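Vivwood Hand-Held Gripper Kit, Household Set

For teams that record manipulation examples in real homes. The operator holds the gripper, does the task by hand, and the built-in camera records each attempt from the tool's point of view. No robot arm is needed on site.

The household set comes with 2 grippers, one charger, a carry case and a license for Clulisent, our recording and labeling software. Replacement finger pads are sold in packs. 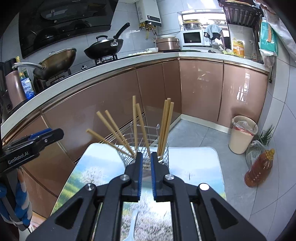

Clulisent stores every attempt as a separate episode with a task name, an operator code and a pass or fail mark. Episodes can be trimmed, renamed or discarded before export. Thin, light objects need the most attempts. For a task such as taking chopsticks out of a wire holder, we suggest changing the way they lean between episodes, with a few close together and others fanned out to the side. Leave the rest of the kitchen as you found it. Pots on the stove and bags on the floor are useful background for training.

Storage: up to 1,000 episodes per gripper before transfer
Weight: 568 g per gripper
Export: video, finger opening and position track
Spare pads: pack of 200, for large sites

Orders ship from our Grotonham warehouse. Rental units are available by the month. Software updates are included for as long as the license is active.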